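Projects > Trundine > bench-planning > README

Overview | Contents | Purchase list | Open items | Changes

# Trundine bench planning

Equipment and budget notes for the two-arm assembly bench at Ludgate. The spreadsheet in `budget/` is the reference copy. This README explains how to read it and what has been decided.

Maintained by Marisol Nguyen-Tran. Purchase requests go through Lok-yiu Yu.

Last revised October 15, 2020.

## Contents

- `budget/bench.csv`: one row per item, with supplier, unit price, quantity and status
- `budget/spares.csv`: fingers, cables, mounts and fasteners
- `quotes/`: quotes as received from Mosell and Papadopoulos
- `layout/`: table drawings and reach plots

## Scope

The budget covers one bench with two arms, a parallel gripper on each, and a shared tabletop. The work is small-part handling: one arm holds a part, the other comes in to meet it, and pins are placed or picked up between them. Both arms have to reach the middle of the table with room left over to turn the wrist. This rules out the shorter arm in the first Mosell quote.

Conveyors, part feeders and safety fencing are not included. They are in the Ludgate facilities budget. 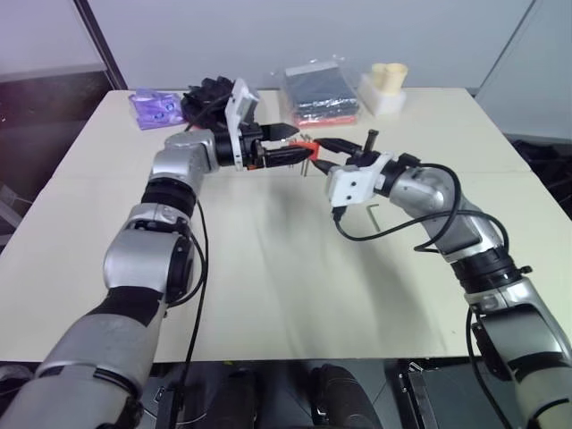 Gripper fingers are budgeted as a consumable. We allow 12 pairs per year for the bench, ordered in two batches. Mounting brackets are listed separately from the grippers because Papadopoulos quotes them that way, and the first version of the sheet missed them.

Cables are the other line that was too low. Each arm needs enough slack to go through its full motion, so order the longer length and add clips. A spare set for both arms is now in `spares.csv`.

## Reading the sheet

`status` is one of `quoted`, `approved`, `ordered` or `received`. Prices are before tax. `lead_days` is the supplier's figure in calendar days. The longest is 72, for the arms. Everything else is 15 or less.

Do not delete rows for items we decided against. Set the quantity to 0 and put the reason in `notes`.

## Open items

- Second quote for the tabletop. The current one has no price for delivery.
- Service contract: Mosell offers one year or three. Lok-yiu has asked for both prices in writing.
- Hand tools are still charged to the general shop account. Move hex keys and drivers to `spares.csv` before the December review.
- Row 11 has the old gripper part number.

## Changes

- Added brackets and spare cables
- Split fingers out of the gripper line
- Removed the shorter arm from the totals

Contact: Marisol Nguyen-Tran, Trundine project | © 2020 Ludgate | Back to top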